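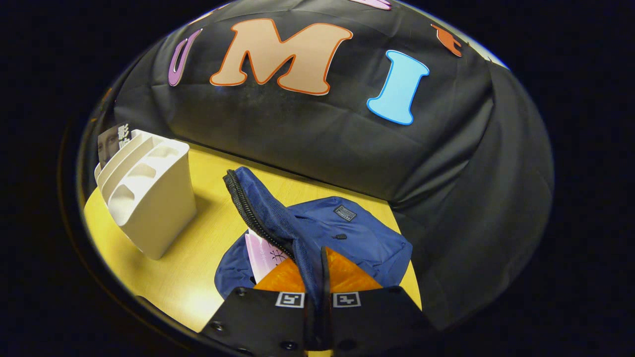

Takeda Robot Learning Club · Handouts · Session 2: Teaching by Hand

Hi all, Fergus Mowat typing this up, with corrections from Kaede Oda in places (she runs the Wednesday bench and catches my mistakes).

So, last session we drove the Tumby arm with the remote sticks, and you all found out how slow that is! Lovely for big moves across the table, miserable for anything soft. This time we're using the hand-held gripper. You squeeze, it closes, and the lens looks out over the finger the whole time, so what gets recorded is the job from the gripper's side.

The bag task is my favorite of the lot. You've got a navy bag lying open on the yellow table, zipper track sticking up in a curve, orange showing inside, and the finger goes right in at that open edge, between the blue and the orange. Try that with sticks and you'll be there until November. By hand you just feel when the cloth gives (and you'll want to slow down there, which is good, let the recording show it).

Things to watch when you record:

Keep both square markers on the gripper clear. If your sleeve drapes over one, start again.

Move like you mean it, but don't race. I used to whip through these and Kaede threw out half my takes.

Don't tidy the table between takes. Shift the bag a bit, turn it, leave the white organizer where it is or move it, whatever you like. A policy that has only met one layout falls over on the next one.

If you fumble, keep going and fix it. Recoveries are worth having! Only bin the take if the bag ends up on the floor.

How many? I'd like 40 good takes from each pair. The Treralo group got their folding task going with 900, and we're hoping to reach 1,000 between us by the end of term.

Save everything to the Pamix folder under your pair's name, and write a line about anything odd. "Zipper snagged" is plenty.

For next time, replay one of your stick runs beside one of your hand runs and jot down where the speeds differ. Bring it on paper, please, my inbox is a swamp.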